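Kendelton Household Textiles Register: Data Card

Version notes, Sun 8 July

Summary

The Kendelton Household Textiles Register is a catalogue of quilts, coverlets and blankets held in private homes and small regional collections. It contains 3,085 records, each with 12 fields. The register is maintained by the Nondatham Centre for Domestic History, and enquiries should be directed to Siu-ming Poon, Registrar.

Coverage

Records were drawn from owner questionnaires and from the Moten card index, which was transcribed in full. Items of commercial manufacture are included where the owner was able to supply a place of purchase. Curtains, rugs and table linen are out of scope.

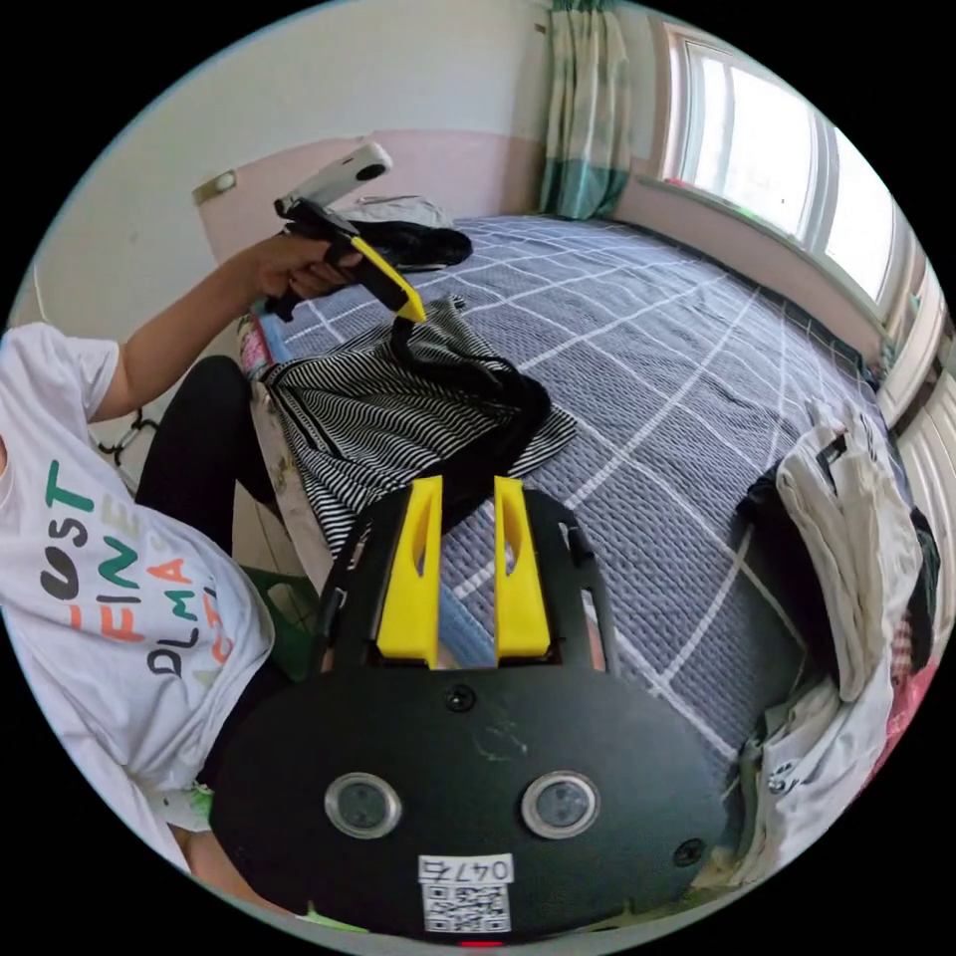 Colour is recorded against a controlled list of 10 terms. Where an owner's own wording could not be matched to the list, it has been retained in the notes field — spelling and all. Measurements are given in centimetres. Imperial measurements in the Moten cards were converted and rounded to the nearest whole number.

Known limitations

Dates of making rely largely on family recollection and should be treated as approximate. Wool blankets are under-represented. Five records from the Kleinschmidt donation lack a fibre entry and are flagged "incomplete". Duplicate entries may remain where a quilt was reported by more than one member of a household.

File format

The register is supplied as a single comma-separated file in UTF-8 encoding. Empty cells indicate that no answer was given. The value "unknown" indicates that the owner was asked and could not say.

Access and licence

The register may be used for research and teaching, with acknowledgement of the Centre. Owners' names and street addresses have been removed. Corrections received by the end of December will be incorporated in the next release.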